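Salameh Notices: a table of personal and company insolvency notices

Read this first

The table holds 3000 insolvency notices copied out by hand from printed gazettes and local newspapers. It was put together by Hadi Khoury and checked, in part, by Mulugeta Weldu. Version of 25/04/2018. It replaces the October version, which had the creditor column shifted down by one row from the letter R onwards. If you built anything on the October version, throw it away.

We would rather you didn't use this table to say whether insolvency was going up or down. People keep asking it to do that and it can't. A notice is a piece of paper that somebody paid to have printed. Plenty of people who couldn't pay their debts never had one, and some had three.

What is in it

One row per notice, not one row per person. The earliest notice is from 1899. The columns are:

notice_id: our own number, with no meaning outside this table
name_as_printed: spelling left alone, including the obvious mistakes
trade: whatever the notice said, so "grocer", "grocer and carter" and "late a grocer" are all different values
place: town or district as printed
type: receiving order, first meeting, dividend, discharge, winding up, other
debt_stated: in the money of the day, blank if not given
creditor: the petitioning creditor, where named
source: paper and page
checked: yes or no
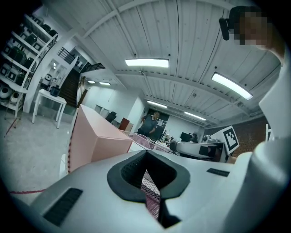
The type column is the one to be most careful with. "Other" was meant to be a small bin for odd cases and has grown into something less respectable. It includes deeds of arrangement, notices withdrawn a week later, and a few that Hadi could not make head or tail of.

The Kostis list

Part of the table came to us already typed, as the Kostis list. Those rows have source starting with K. The list was described to us as complete. We doubt it. It has no dividends at all for several years in a row, and it seems unlikely that every estate in the district paid nothing. More likely whoever typed it wasn't interested in dividends. We have kept the rows because the names and dates match the printed pages wherever we've looked, but don't read anything into what is missing.

Checking

Mulugeta compared a sample of rows with the printed pages. He found 93 with at least one error. Most were harmless (a dropped initial, "St" for "Street"), but 9 had the wrong debt, usually because shillings had been read as pounds. All of those were put right. The rows he didn't look at have the same sorts of errors in them, and you should assume so. Filter on checked if that matters to you, though bear in mind the sample was drawn from the pages that were easiest to get hold of and is not a fair spread.

Matching names

The file has a column in some older copies called same_person. It was made by the Cundari matcher, a script that scores names by how alike they sound. We took it out. It joined a father and son who failed eleven years apart, and it split one draper into two people on the strength of a middle name. The maker's notes claim very good results, measured on a list the script had helped to make. If you want to link notices to people, do it by name, trade and place together, and look at the results with your own eyes.

Money

Debts are not adjusted for inflation. We tried it and the answers depended so much on which price index we picked that we didn't see the point. Stated debts are also what the debtor or the petitioner said at the time, and both had their reasons for picking a figure.

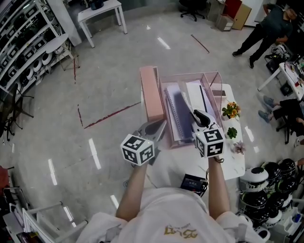

Opening the file

1. Unzip it. You get one comma-separated file and this README.
2. Open it as UTF-8. Spreadsheet programs may guess wrongly and spoil the pound signs.
3. Set notice_id to text before you import, or the leading zeros go.
4. Treat a blank debt as unknown. It does not mean nil.

The Tronton summary

A set of charts called the Tronton summary has been passed round with our table named as the source. We didn't make it. Its yearly totals count every notice as a fresh insolvency, so one slow case with a meeting, two dividends and a discharge shows up as four failures. Please don't cite us for it.

Use and corrections

Free to use and copy, as long as you say which version you had. Corrections are welcome if they come with the page they were taken from. Family stories are interesting to read, but we can't change a row on the strength of one.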